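4.2 Test sites and procedure

Measurements were taken in two places chosen to give different radio conditions. The first, Skelside, is a village with one mast on open ground to the north and a clear line of sight from most of the houses. The second, Clesholm, is a small town in which the serving mast stands behind a row of three-storey buildings, so that most of the signal reaching a handset has been reflected at least once. Both masts carry the same two bands and were set by the operator to allow up to four streams per handset.

Three handsets were used. Handset A has two receive antennas on all bands. Handset B has four on the upper band and two on the lower. Handset C is the same model as B, with the two extra antennas switched off in the engineering menu, and was included so that any difference between A and B could be separated from differences in modem or software. All three ran the Plunix logging client, which writes signal strength, signal quality, the number of streams in use and the download rate once a second.

A run lasted two minutes and consisted of a single large download from a server on the operator's own network. Runs in which the handset changed mast or band were thrown away and repeated. After these were removed, 398 runs remained for Skelside and 700 for Clesholm. The larger number at Clesholm reflects the wider spread of results there; we carried on until the median for each handset had settled. The last run was logged on 28 Jun 2021, before the operator's software update in July, and the mast settings did not change over the period reported.

Orientation was treated as a separate variable. Earlier work by the Cârstea group found that turning a handset from upright to flat could change the download rate by as much as moving it to another room, and our pilot runs agreed. Each handset was therefore tested upright, on its long edge and flat, with the screen facing the mast in the first two cases. Indoor runs were made on a table at sitting height, and outdoor runs on a plastic tripod at the same height. 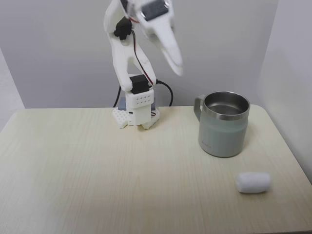

Figure 6. Desktop arm with white 3D-printed parts on a honeycomb-pattern base plate.

The effect of the hand was not measured. A hand round the lower part of a handset is known to weaken one or more antennas, and with four antennas the loss should be shared more evenly than with two. We expect that our results slightly understate the benefit of the extra antennas in ordinary use, but we have no figures to support this.

4.3 Results

At Skelside the gain from four antennas was small. Handset B reported four streams in only a few of the runs, and its median download rate was close to that of handset C. With a clear path to the mast the signals arriving at each antenna are very much alike, and the modem has little to work with when it tries to tell the streams apart. What gain there was came mainly from better signal quality at the edge of the village, more than 1,000 metres from the mast, where B held two streams in places where A and C fell back to one.

Clesholm gave a different picture. Handset B used three or four streams in most runs on the upper band and its median rate was well above that of C at every indoor point. On the lower band, where B also has only two antennas, the three handsets could not be told apart. Handset A was slightly slower than C on the upper band, a gap we put down to the older modem.

Orientation mattered less for B than for the others. Laying A or C flat lowered the rate at all the indoor points in Clesholm, and at one of them (the ground-floor room facing away from the mast) the download stalled often enough that the runs had to be repeated. B slowed down in the same room but did not stall.

Battery drain was logged but is not reported in detail. The client reads the battery level in whole steps, and a two-minute run is too short to show a difference between handsets - longer runs would be needed, with the screen off and the temperature of the handset held steady.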